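Lustbridge Animal Friends - News from the Rescue

Rabbits, rehoming and a very full October
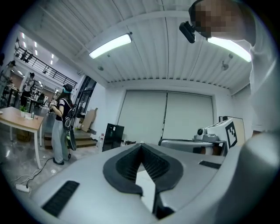
A white shirt, a pale floor and a busy pair of hands' worth of kit.

Hello again to all our members, old and new, and thank you for bearing with us while this newsletter found its way to you. It was meant to go out a fortnight sooner, but then the phone rang, as it does, and the next thing we knew we were lining cardboard carriers with old towels and ringing round everyone with a spare hutch.

Many of you will have heard by now that we have taken in 14 rabbits from a laboratory breeding line that was being closed down. They came to us by way of our friends at the Udulmont sanctuary, who had agreed to find places for as many as they could and then found themselves offered rather more than they had pens for. We said yes before we had worked out quite where everyone would sleep, and I would do the same again, though perhaps with a bit more hay in the shed.

They are all does, all white, and all a little under two years old. They had lived indoors on hard flooring, so most of them have needed some help with sore hocks, and their claws were longer than anyone would like. The vet in Reddy saw them over two long mornings and was very kind about the bill. Two have bad teeth and will need regular trims for the rest of their lives, so those two will be staying with us as permanent residents. The other 12 will be ready for new homes once they have been neutered and have had their vaccinations.

People often ask whether rabbits from laboratories make good companions, and I always want to say yes straight away and then have to slow myself down. They can be wonderful. They can also be startled by things your average pet rabbit would sleep through - grass, for one. The first time we put three of them out on the lawn they sat bolt upright in a row and would not move a foot for the best part of an hour. By the end of the week they were digging under the apple tree and we were filling in the holes after tea. They do need to live in pairs at the very least, and they need room to run, so please don't write to us about a single hutch at the bottom of the garden. We will only have to say no, and we do hate that.

If you think you could offer a home to a pair, ask for one of our green forms at the shop or drop us a line. We will come and have a look at your set-up and drink your tea, and we will bring our own biscuits if asked.

Now to money, I'm afraid. The coffee morning raised £535, which was far more than we had dared hope for on such a wet day, and the lemon cake was gone before half past ten. All of it has gone towards the neutering. We are still short, so if you have been meaning to renew your membership and the letter is still behind the clock, this would be a very good moment!

On the campaigning side, the petition asking the council to stop letting its land at Furnudard for animal breeding is still on the counter in the shop, and there are fresh sheets in the library too. Please write your whole address, postcode and all. We had to cross out a good many names last time where people had only put the street, and it broke our hearts a little to do it. The letter-writing evening is at seven o'clock in the back room as usual, with paper, stamps and a list of councillors provided. You don't need to be a great writer. A few plain lines saying what you think and where you live will do very nicely, and a handwritten letter does seem to get a fuller reply than a printed one.

We are also asking for the following, if you have any going spare: old towels (not ones with fringes, please, as they chew them), large litter trays, timothy hay, heavy pottery bowls, and puppy pens of any height. Newspaper we have plenty of, thank you. Anything can be left in the porch during shop hours, but do knock if it's raining.

Lastly, a word about the winter rota. Mornings are nicely covered but the evening feed is looking thin, particularly towards the end of the month. It takes an hour or so and you will go home with hay in your socks. New helpers always do their first few turns alongside somebody who knows the pens, so there's no need to be shy if you have never handled a rabbit before.

The next newsletter will have photographs of the apple tree gang, provided they can be persuaded to keep still.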